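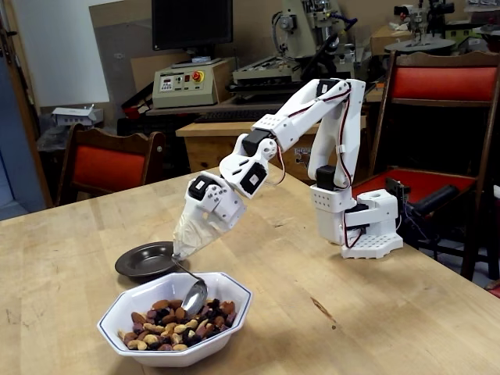
What is the best food for a student robot arm to practice spooning?
Trail mix works well for a first term. It is cheap, spills sweep up in a minute, and the pieces are big enough to see from across a bench.

These tips come from the Hirholm evening class, where each pair programs a small arm to serve a snack. The task sheet is called Sinora and has to be finished by December.

Setting up the table
Screw or clamp the base plate before you power the servos. Put the full bowl toward the front and the dish just behind it, so the arm only has to make a short move. Mark both positions with masking tape. If a bowl gets bumped, go back to the tape before you touch the code.
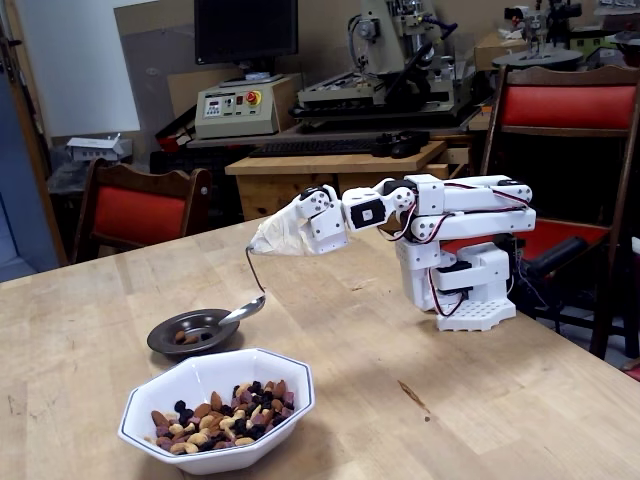
Spoon over the dish, nuts in the middle.

Spoon and cover
Use a metal spoon with a thin handle. Wrap the gripper before any food comes out and change the wrap every session. Keep spare spoons in the drawer marked Ziółkowski.

Filling the bowl
One bag is 510 grams and fills the class bowl with some left over. Top it up every 12 runs. A low bowl makes the spoon scrape the bottom, and the wrist servo does not like that.

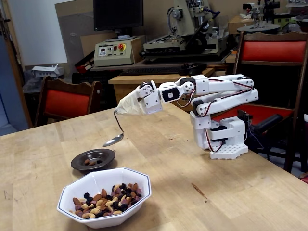

Trail mix bowl in front, serving dish behind it.

Cleaning up
Park the arm before you reach in. Brush crumbs out of the base plate holes with a dry paintbrush. Wipe the table with a damp cloth, keeping it away from the wires. Food used in practice goes in the compost bin, including whatever is left in the bowl. Log your runs in the Nivero folder before you leave.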